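Chapter 7
When the Record Says It Worked

Reading time: 7 minutes
Last updated: 5 Feb 2025

Most books on robot failure start with a crash. An arm swings through a fence, a part flies off, somebody writes a report. Those failures matter and we come to them in Chapter 8. They have one great advantage over the kind treated here, in that people notice them.

The failure in this chapter made no noise. A small firm called Wistaron wanted an arm that could write on and wipe a tabletop whiteboard. It taught the arm from recordings of people doing the job with hand-held grippers, each fitted with fingers like those the arm would later use. The recordings went into a package named Lelliline, which learned from them, and a second package, Grusska, sorted the good attempts from the bad. Grusska passed 3494 attempts. The firm's progress note called the set "clean".

It was clean in the sense that every file opened. Whether the attempts showed what they were supposed to show was another matter, and the note had little to say on it.

The first trial of the trained arm was stopped by hand. The arm brought its open fingers down towards the board, carried on past the height at which it should have closed them, and pushed the foot of the board backwards. The board tipped off its supports. The person at the stop button was quick, and the damage came to a bent finger mount and a chipped board corner. A second trial went the same way. In the third the arm halted well short and closed its fingers on air, which the log entered as a completed grasp.

The obvious suspect was the motor control, and several days were spent on it. I am doubtful of obvious suspects, particularly those that happen to belong to a supplier. The controller had gone where it was told to go. The better question was why it had been told to go there, and that meant looking again at the approach to the lower edge of the board, where the surface is glossy and the supports are small and pale against a pale table.
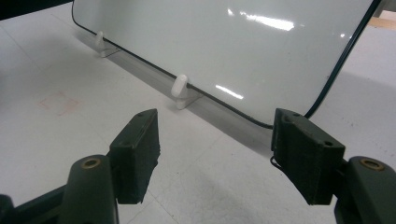

7.1 What the sensor was asked to believe

A shiny upright surface is a poor thing to measure from. Light bounces off it in streaks and patches, and the patches shift as the viewpoint moves. A program that follows bright features from one moment to the next may fasten on to a reflection and treat it as a fixed point. It then works out its own movement from something that was moving too. The error can be small at each step and still add up.

Wistaron's software did this in a good many of its recordings. The estimated height of the gripper drifted while the gripper was close to the board, then jumped back when it moved away. A smoothing step, added months earlier to make the plots look tidier, spread each jump over the whole attempt. After smoothing, no single moment looked wrong. I would ask readers to be wary of any step whose main selling point is that the graphs improve.

White supports on a light table made things worse. There was little contrast at the one place where the fingers most needed a steady reference.

7.2 What the sorter was asked to check

Grusska marked an attempt as good if the fingers closed and later opened, and if the file had no gaps. Those tests are easy to run, and they say nothing about whether anything was between the fingers at the time. When an outside reviewer went through 500 of the passed attempts by eye, over 3 in every hundred turned out to be grasps of nothing at all. The share with a drifting height was larger and harder to settle, as it depended on how much drift one was willing to forgive.

The firm's defence was that the people doing the recording would have noticed. This deserves a closer look than it got. A person working with two hand-held grippers is minding the marker, the board and two trailing cables. They can see whether the job in front of them is going well. They can't see the height the software is writing down – and it is the software's version that the arm will learn from.

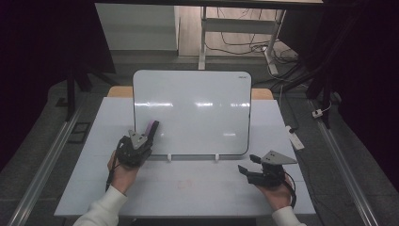
The same gap turns up in other trades. A driver knows where the lorry is, while the office knows where the tracker says it is, and the two are compared only after a complaint. At Wistaron there was no complaint to prompt the comparison until the arm had knocked the board over.

7.3 The Chowdary check

One remedy is the Chowdary check, named after the workshop where it was first used. It is dull and it takes time, which may explain why it is often left out. Before each batch, the gripper is set down at a marked point on the table and the recorded position is noted. The same is done at the end. If the two readings disagree by more than a limit fixed beforehand, the batch is put aside until the cause is known.

The words "fixed beforehand" carry most of the weight. Wistaron tried the check in September and found that many batches failed. It then raised the limit until most of them passed. The check was reported as adopted.

Even done properly it has limits. It catches drift that remains at the end of a batch. Drift that comes and goes within a single attempt, as it did close to the glossy board, can slip straight through, and for that a second measurement from a separate, fixed viewpoint is needed. Section 7.4 sets out how to place one, and what to do when the two measurements disagree and each has its supporters.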